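Gillthorpe Home and Workshop Forum
Cleaning and Surfaces > Matt white tabletop, grey marking, brush or cloth?

Page 1 of 1

jundska_bench
Posts: 47

I have a white table, smooth matt finish, used for both food and light bench work. Over the winter it has developed a grey haze in the middle. I can't feel it with a fingernail. Washing-up liquid shifts part of it and the rest stays put.

What I've tried so far:
Warm water and a drop of washing-up liquid, microfibre cloth. Partial result.
White vinegar, diluted. No change.
Melamine sponge on a test patch near the back edge. Removed the haze but left a patch with a slight shine when viewed at a low angle.

The third result is the one that bothers me. Is the shine permanent, and is there a method that lifts the grey without polishing the surface?

torque_and_tea
Posts: 2,187

The shine is permanent. A matt finish is matt because the surface is very slightly rough, and a melamine sponge is a fine abrasive that takes the high points off. Stop using it.

Grey haze on a white matt top is usually one of two things. Either it is fine dust pressed in by wiping, or it is metal transfer from pans and tools. Metal transfer comes as lines. Dust comes as a general dulling. Which have you got?

jundska_bench
Posts: 47

General dulling. No lines.

torque_and_tea
Posts: 2,187

Then you are wiping before you brush. Brush dry first, every time, then wipe with a damp cloth, then dry with a second cloth. If grit is on the table when the wet cloth arrives, you make a thin paste and work it into the texture.

lallthorpe_lodger
Posts: 17

I disagree about the brush. A stiff hand brush will scratch a matt finish just as readily as the sponge does. I ruined the top of a small cabinet that way. Vacuum with the soft attachment, then cloth.

torque_and_tea
Posts: 2,187

Stiffness is the variable there. What were the bristles?

lallthorpe_lodger
Posts: 17

Coarse outdoor type, for a path. I accept that this weakens my argument, but I'd still vacuum.

nic_aodha_joinery
Posts: 1,000

I fit tables and worktops for a living. Both methods work. The usual fault is using one brush for the table, the floor and the doorstep. Keep one for the table and hang it up so the bristles don't take a set. If they do splay, wash them in warm water, shake out, and hang the brush head down until dry.

The second fault is crockery. The unglazed foot ring on a stoneware plate is far harder than any table finish. Slide one across a matt white top and you get an arc. Enough arcs on top of each other look like a general haze. Check yours under a torch held low.

jundska_bench
Posts: 47

Useful. A brush and a plate on a white table:
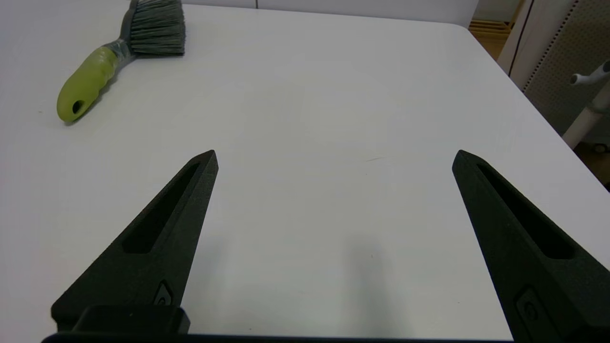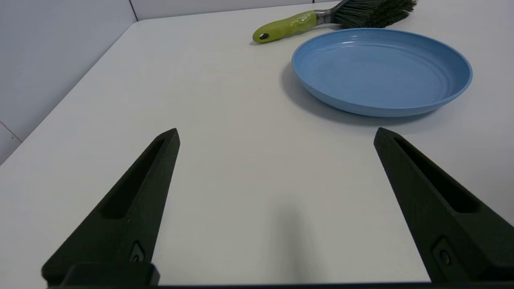

I ran the torch test at 9 in the evening with the main light off. There are a few faint arcs on the right-hand side, none in the middle where the haze is. So I think there are two separate problems.

nic_aodha_joinery
Posts: 1,000

Agreed, two problems. For the arcs, turn each plate over and run a thumb round the foot. If it drags, rub it on wet 400 grit paper on a flat surface for a minute, then wash it. Glazed feet and plastic plates don't need this.

For the haze, work in small areas:

1. Brush dry, in one direction, off the edge into a dustpan.
2. Bicarbonate of soda and water mixed to thin cream. Lay it on with a wet cloth and leave it five minutes. No rubbing.
3. Lift it with a clean wet cloth. Rinse the cloth and repeat until no white residue remains.
4. Dry at once with a cotton tea towel.

Judge it the next morning in daylight. A damp matt surface always looks cleaner than it is.

lallthorpe_lodger
Posts: 17

Bicarbonate is an abrasive too.

nic_aodha_joinery
Posts: 1,000

A mild one, and only if you rub. Hence step 2.

torque_and_tea
Posts: 2,187

I'd try isopropyl alcohol on a hidden patch before the bicarbonate. If the haze is held on by cooking grease, alcohol will release it with no abrasion at all. Windows open, no naked flame. If the cloth comes away grey, carry on. If it comes away clean, go to the paste.

nic_aodha_joinery
Posts: 1,000

Fine on a laminate. Not on paint or lacquer, which it can soften. The OP hasn't said what the top is made of.

jundska_bench
Posts: 47

I don't know. It came with the flat and has no label underneath. I'll skip the alcohol.

Update, two days later. Brushed, pasted and dried the left half only, so as to have a comparison. The left half is visibly whiter in morning light. No new shine at a low angle. The melamine patch is unchanged, as predicted. Plate feet still to be checked. Will do the right half at the weekend.

lallthorpe_lodger
Posts: 17

Did you brush or vacuum?

jundska_bench
Posts: 47

Brushed.

lallthorpe_lodger
Posts: 17

Noted. I'd be interested in a vacuum on the right half, for the comparison.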